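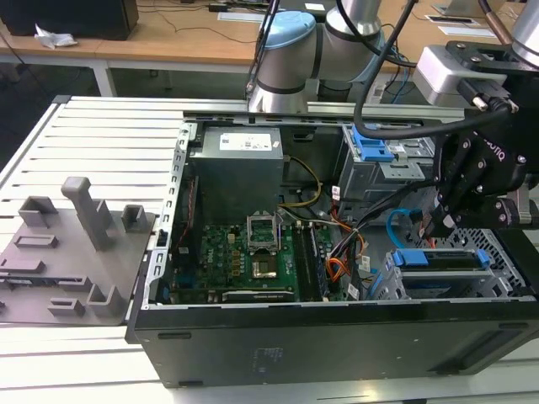 My aunt left me the computer from the back office of her shop, and I took it home on the Girken bus with the thing on my knees like a sulky dog. She'd run the wool shop in Ternadlow on it for years, every ball and button typed in with 2 fingers, and when she died the solicitor at Lynch let me have it in place of a clock I didn't want. I'd never had the side off a computer before. I suppose I'd expected something neat in there, like a drawer of cutlery, and what I got was the orange and red wires all in a tangle next to the green board, with one blue cable looping through the lot, and little white tags on some of them as if they'd come from a jumble sale. I loved it straight away!

It hadn't started since July. The man at Starkisent wanted 140 pounds just to look (look!), so I bought a set of small screwdrivers and read a lot of things on my phone at night that I only half followed. I learned that you can lift the little bracket over the processor and there it sits, gold and square, like the last chocolate in the box. I learned not to breathe on it. I held my breath so long the first time that I had to go and sit on the stairs.

What I was after was the pattern book. She'd been writing one – 580 patterns, she told me once over the phone, all her own, and a few of her mother's she'd tidied up. There was a shawl in there called Girken Rain that she'd knitted for my christening, and I've still got it, with a hole in it where the cat had an opinion. I wanted to mend it properly. You can't guess at lace, or I can't anyway, I come out with three stitches too many and a temper.

So I put everything back the way I'd found it, more or less, pushed in every plug I could reach and tried the switch. Nothing. I took it all apart again, had some toast, put it together again. On the fifth go a fan started up and I shouted so loudly that next door banged on the wall.

It took an age to get going. Then up came her desktop, a photo of the shop front with the awning down, and a folder called KNITTING DO NOT DELETE, and next to it another one with my name on. I opened the patterns first. I made a cup of tea before I opened the other – two sugars, and I don't even take sugar.

It was letters. 5 of them, none ever sent, and the first one began with the shawl.

Posted 23/01/2020 by the author
Print this story | E-mail to a friend
14 comments | 37 shares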